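Last updated: Wednesday, December 24, 2025

To: the Lallness garden and paving list
Subject: Re: Joint sand washing out at the low end

> We laid the Postholm pavers on our patio in Lallness two summers ago.
> Now the sand is gone from the joints at the low end, by the drain.
> I filled them again in February and after one month it was the same.
> Should I change to the polymer sand, or is the bedding wrong?
> The area is small, 14 square meters, and only people walk on it.

Hello all,

I had the same trouble on my own patio, so I write what I did. I am not a professional, please correct me if some part is wrong.

First I would look at the slope before buying any sand. With a straight board of 2000 mm and a level you can measure it in some minutes. Mine was falling 5 mm on this length, and this is too little. The water was standing on the pavers and then it went down through the joints and took the sand with it. I had to lift the three last rows and make the bedding again. It was one weekend of work, and my knees remember it.

About the polymer sand: I used the one from Gallside and I am satisfied, but the joints must be completely dry when you fill them. I swept it in, tapped the pavers with a rubber mallet, swept again, and cleaned the surface very well before the water. If you leave the dust on top, it becomes a white film. I have still such a film near the kitchen door. 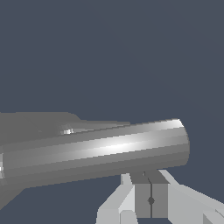 Gray cylinder, computer model

The edge is the other thing to check. If the border can move, the joints open and no sand will stay. My border was only set in soil, and I have replaced it with the Sabatier edging, fixed with long spikes — in the corners I put them closer together. For the whole job I paid 200 for material, without the rental of the plate compactor.

One question from my side also. Does somebody know if the Postholm pavers are still sold in the old darker color? I broke four when I lifted the rows, and the new ones at the yard in Lallness look more yellow to me. I would take used ones too, if they are not chipped on the corners.

Thank you and good luck with the drain.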